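Planning Your Budget Before You Shop for a Folding Gripper
By Teodor Ardeleanu

I love this stuff! A gripper setup for household chores is the most fun I've had at a workbench in years. But do the boring paperwork first and your money goes a lot further.

Start with the job, then the price. Write down what you want picked up and folded, how thick it is and where you'll do it. My list said hand towels at a table by the window, and that one line ruled out half the Puvier catalog.
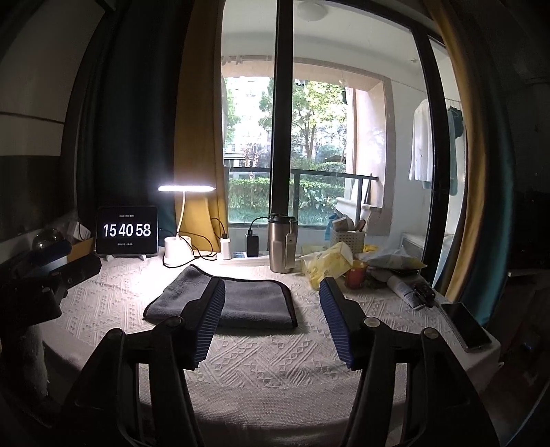
Power is the part most people forget to budget for. Every adapter wants its own outlet, and the clock and the lamp want theirs too, so price a good power strip in from the start. Set it along the back edge of the table, the way the white one sits behind the towel, and your working space stays clear. Cable clips are cheap — buy a bag.

Next, get two quotes. Godico wanted $3,283 for a pair with spare pads, and Clillen came in at $1,178 for one without. Those aren't the same thing, so make the sellers list every part on its own line. Relu Pascu got me into that habit and it has paid off every time.

Ask about pads before anything else. A spare set from Ursu cost me $124, and I'd put two sets in any first-year budget. Thick plush is a good test piece if you can bring your own towel to the shop. Fold it over once, try the grip on the folded edge, then try it on a single layer.

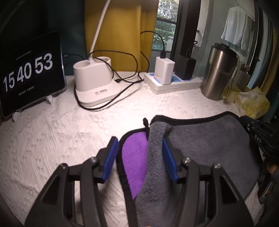

Open fingers on either side of a purple and gray towel.

Leave a little for lighting. Mine was a $27 desk lamp and I'd buy it again tomorrow!

Last tip: hold off on extras until December, when you'll know what you really use.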